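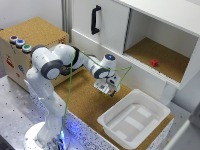
Arm and gripper above the cork surface.

Rashti Play Reading Kit: review
Posted 14/04/2023

The Rashti kit is a boxed set for groups who want to read a modern stage play aloud without putting on a production. Rashti sells several of them. The one I bought is for Ula, a one-act play set in a river town during a disputed election. Our reading group in Todthorpe used it over two evenings.

In the box you get six copies of the script, a leader's handbook, a map of the town where the play is set and a card for each speaking part. The script is 147 pages, which sounds long for one act, but the type is large and there is a wide margin for notes. I liked the margin. Most acting editions leave you writing between the lines.

The scripts are stapled, and this is my main complaint. Two of ours had loose middle pages by the end of the first evening. A glued spine would have cost a little more and lasted longer. The covers are thin too, and they curl if you leave them near a radiator.

The handbook is the best part of the set. It explains the proverbs in the order they come up, gives a guide to saying the names, and has a plain account of how censorship worked in the period the play covers. It doesn't tell you what to think of the old schoolteacher, who is the hardest character to read well. Our group argued over whether he is brave or just vain, and the handbook lets that stand.

I was less happy with the discussion questions at the back. Several are the kind you would set for a class ("What does the river represent?") and they made people go quiet. We skipped them on the second evening and talked about the letter in the prison section, which everyone had something to say about.
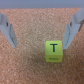 Letter T, printed in black.

The part cards are useful for sharing out the smaller roles. Each has the character's name, age and a line or two on how they speak. They don't list page numbers, so a person with one short part has to follow the whole script to find their cue. I went through beforehand and wrote the pages on the cards in pencil.

Reading the whole thing aloud took us over 80 minutes, not counting the break. The box says it fits in an hour. It might, with trained actors and no one stopping to ask about a word. Plan on splitting it.

Delivery from Rakport was slow, though the box came in good shape. I asked the shop whether scripts could be bought singly, as we have more members than copies, and was told they can't. You have to buy a second full set. We shared instead, and the people at the far end of the table had trouble seeing.

I would buy another kit from the same series for the handbook alone. If your group already owns the play in some other edition, see if you can borrow the handbook first. The next play in the series is due in September and has a smaller cast, so sharing scripts should be less of a problem.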